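Trunus build, progress update for Sneha Mathur
Fri 28 January

Hi Sneha,

You asked for the short version this time, so I'll try — no promises! The arm is up and running in the shared workshop, bolted over the slotted table, and Abhishek Pant and I have moved on from waving it about in mid-air to working on an actual PC tower lying on its side.

The parts tray took most of my evenings. I redrew the pockets for the hard drive and the processor more times than I want to admit (the first version gripped the blue caddy so hard that I had to pry it out with a ruler). The one we have now holds everything where the program expects it, and the slot for the expansion card keeps it nice and upright.

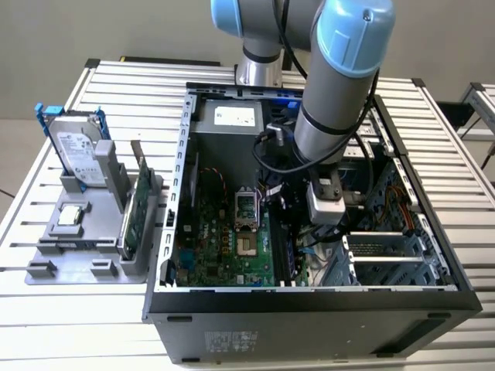 Memory is next, and I'm a bit nervous about it. Pushing a module home takes a lot more force than lowering a processor into a socket, and Abhishek wants the force limit at 50 newtons until we trust the thing. Fine by me — boards cost money. We're also going to tidy the cabling along the arm, which has been bugging us both for weeks, and I'd like to get that done before we run anything at full speed.

On money: of the $2,000 from the Bastau small builds fund we've spent $1,485. The biggest single chunk was $627 for the gripper and its mounting plate, and the rest went on table rails, filament, secondhand computer parts and a power supply I really should have bought first. I don't expect to ask for more.

For February the plan is memory, then the expansion card, then the drive in its caddy. Could you let me know whether you still want the receipts as one file? I have them all scanned, just in a terrible order.

Talk soon!

6 comments
Share
14 shares

Recent updates
Trunus: bolting down the table
Brerier: a quieter dust collector
Mittal bench lathe, second report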